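Small rules for hand-held grippers

Posted in March, filed under Workshop Notes

When I started to work with hand-held grippers at Gurklow, I thought that rules were for the big machines. For an industrial arm you have a fence, a stop button and a thick folder of standards. For two small grippers that a person carries in the hands, we had one page, and the page was mostly about charging the laptop.

Now the page is longer. I want to share what is in it, because some readers asked me after my post on the Oster project how we keep our recordings in order.

The first rule is about the cables. Each gripper has its cable, and the cable must leave toward the person and never cross the other one. We check this before every session of 500 recordings and again after each break. I find it boring too, but a cable that pulls on the wrist changes how you move, and later you see it in the data.

The second rule is that the jaws are open before you approach anything. If you close them on the way, the start of the grasp is difficult to find afterward. 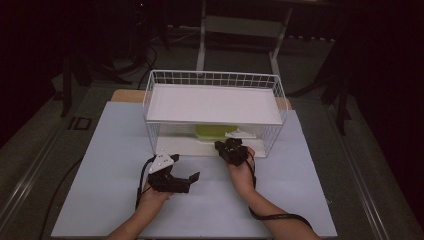
Both grippers at the wire basket, with the left jaws open.

The basket task is where most of our discussions come from. The opening is at the front and there is a flat shelf over the top, so your hands have to stay low. Our rule says: one hand goes in, the other waits outside. At Avard they allow both hands inside together, and I understand why, it is faster. I still prefer our way for new people.

Then there is the question of sleeves. We wrote "no loose sleeves" and for 2 weeks we discussed what is loose. In the end we changed it to bare forearms or tight cuffs, and the discussion stopped.

I also keep a log with the number of recordings we reject. Last month it was 53, and the most common note next to them was "started too early." So I added a new line to the page: hold still, count to 2, then move.

The next thing I must write is the part about cleaning the fingers. The Okafor checklist has a good section on this and I would like to compare it with ours first. If you have a rule for it in your own lab, please leave it in the comments.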